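대나무 찜기 곰팡이 냄새, 버려야 하나요?

최종 업데이트: 2020-11-19

이 사이트는 쿠키를 사용합니다. 계속 이용하시면 쿠키 사용에 동의하는 것으로 간주됩니다. [동의] [설정]

Leonor Morais

지난 7월에 대나무 찜기를 하나 샀습니다. 지름은 20센티미터이고 뚜껑까지 있는 제품입니다. 만두나 찐빵 데울 때 한 달에 두어 번 쓰고, 나머지 기간에는 싱크대 아래 수납장에 넣어 둡니다.

며칠 전에 꺼내 보니 바닥 살 사이에 검은 점이 몇 군데 생겼고 눅눅한 냄새가 납니다. 주방세제로 한 번 씻었는데 점은 그대로이고, 이제는 세제 냄새까지 섞여서 납니다. 표면이 끈적이거나 갈라진 곳은 없습니다.

궁금한 것은 이렇습니다. 이 정도면 살려서 쓸 수 있는지, 락스를 써도 되는지, 그리고 평소에 어디에 보관하는지입니다. 집이 북향이라 햇볕이 잘 안 듭니다. 면포를 깔고 쓰면 좀 덜한지도 알려 주세요.

Eduardo Paiva

버리세요. 얼마 안 합니다. 저는 스테인리스로 바꾸고 신경 안 씁니다.

Benvinda Bragança

점이 표면에만 있으면 살릴 수 있습니다. 솔로 문질렀을 때 옅어지는지 먼저 보세요. 문질러도 그대로이고 손톱으로 눌렀을 때 물렁하면 속까지 들어간 것이니 그때는 위 분 말씀대로 버리는 게 맞습니다.

락스는 쓰지 마세요. 대나무가 빨아들여서 잘 안 빠집니다. 세제도 같은 이유로 권하지 않습니다. 저는 이렇게 합니다.

1. 마른 솔로 살 사이를 털어 냅니다. 창문을 열고 하세요. 가루가 꽤 날립니다.

2. 물과 식초를 2대 1로 섞어 솔에 묻혀 문지르고, 흐르는 물에 헹굽니다. 오래 담가 두면 테두리 묶은 부분이 벌어질 수 있으니 담그지는 않습니다.

3. 냄비에 물을 끓이고 빈 찜기를 올려 약 20분 찝니다. 세제 냄새도 이때 많이 빠집니다. 한 번으로 부족하면 물을 갈고 다시 찌세요.

4. 뚜껑과 몸통을 따로 세워서 말립니다. 북향이면 선풍기 바람을 쐬고 이틀은 두세요. 겉이 말라 보여도 살이 겹치는 곳은 늦게 마릅니다.

면포는 까는 게 낫습니다. 찐빵을 바닥에 바로 올리면 반죽이 살 사이에 끼고, 그 찌꺼기에서 곰팡이가 시작됩니다. 젖은 면포를 그대로 넣어 두면 안 까는 것만 못하니 쓰고 나면 바로 빼세요.

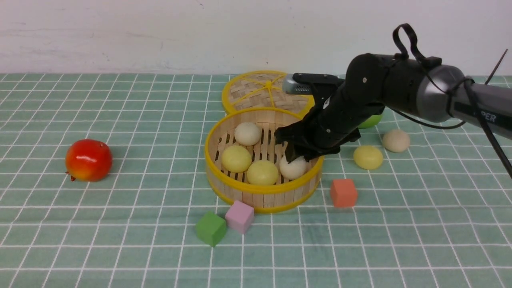

보관 장소

싱크대 아래는 피하세요. 배관 때문에 습합니다. 저는 냉장고 옆 벽에 고리를 달아 걸어 둡니다. 비닐봉지나 밀폐 용기에는 넣지 말고, 먼지가 싫으면 종이봉투 정도가 적당합니다. 오래 안 쓸 때도 한 달에 한 번은 꺼내서 냄새를 맡아 보세요.

Jaime Matos

윗글 방법으로 해 봤고 냄새는 없어졌습니다. 검은 점은 자국이 조금 남았는데 더 번지지는 않아서 그냥 씁니다.

하나 덧붙이면 냄비 크기도 보세요. 냄비가 찜기보다 많이 크면 불길이 옆으로 올라와 테두리가 탑니다. 저는 그렇게 하나 태웠고, 지금은 받침 링을 끼워 씁니다. 그리고 새로 사면 음식 넣기 전에 빈 채로 한 번 쪄 두는 게 좋습니다.

Leonor Morais

답변 감사합니다. 솔로 문지르니 옅어져서 일단 쪄 보겠습니다. 받침 링은 몇 센티짜리를 사야 하는지 아시는 분 있으면 알려 주세요. 냄비는 안지름이 찜기보다 조금 큽니다.

뉴스레터를 구독하시면 새 답변 소식을 매주 이메일로 보내 드립니다. 이메일 주소 입력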